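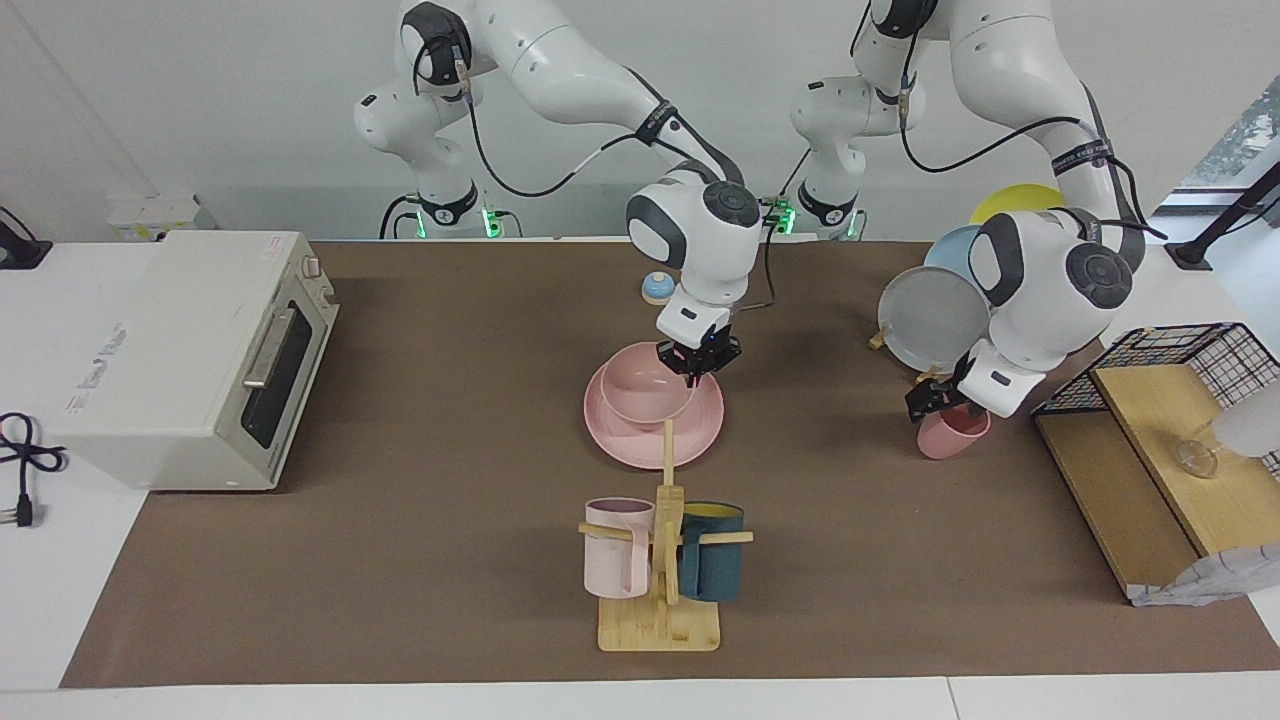 1/ Hilo sobre esmaltes cerámicos de baja temperatura y por qué cuartean. Tres semanas de pruebas en el horno pequeño con la pasta Chala y el esmalte base de Purketti. Van notas sueltas, sin orden de importancia.

2/ El cuarteo es un desajuste de dilatación. Si el esmalte se contrae más que la pasta al enfriar, queda en tracción y se abre. El vidrio aguanta bien la compresión y mal la tracción. Subir la temperatura del bizcocho a veces lo arregla y a veces solo lo retrasa.

3/ Retrasar es literal. Una pasta porosa absorbe humedad del ambiente, se expande y el esmalte cede meses después. Una pieza que sale limpia del horno en marzo puede estar cuarteada en verano.

4/ Prueba de choque: horno doméstico, inmersión en agua fría, secado, tinta china diluida y lupa. Siete ciclos por placa. Con menos se me escapaban fisuras finas en los bordes.

5/ Lote 216: esmalte sin modificar. Red completa de grietas en el segundo ciclo. Lote 626: sustituí parte de la frita sódica por una borácica y añadí sílice malla fina. Sin fisuras visibles al terminar los siete.

6/ El sodio y el potasio suben mucho el coeficiente de dilatación. El boro lo baja si no hay exceso. La sílice también lo baja, pero endurece la fusión y obliga a alargar la meseta.

7/ Los rosas de cromo y estaño son otro problema. Necesitan calcio suficiente y toleran mal el zinc, que los lleva a pardo o gris. Si cambias la frita para corregir el cuarteo, revisa primero que la nueva no traiga zinc.

8/ Curva: subida lenta hasta pasar el cuarzo, meseta de hasta 20 minutos arriba y enfriamiento con el horno cerrado. Abrir antes de tiempo falsea cualquier comparación entre lotes.

9/ Llevo el registro en Stanine, una hoja por lote: receta en peso, densidad del baño, segundos de inmersión, posición en la placa. La densidad la apunto siempre antes de esmaltar, con el cubo recién removido.

10/ Pendiente: repetir el 626 sobre la pasta roja de Clastutska, que tiene otra dilatación y seguramente pida otra corrección. Si alguien tiene la curva dilatométrica de esa pasta, agradezco el dato.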